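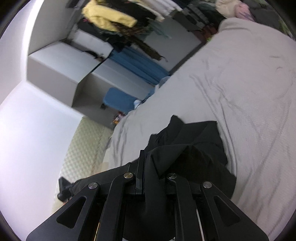 Kondley hand gripper closed on a black garment, on the bed

Kondley gripper kit: good for clothes?
Prasetyo Tjoa
I consider to buy the Kondley kit for recording of laundry folding at home. Does it hold thin cloth well?

Marama Rewi
Yes, if you pinch a fold – a flat layer slips away. I paid 589 for the pair. The pins needed tightening after 16 days.

Aigars Strazds
I have only the older one. It is okay.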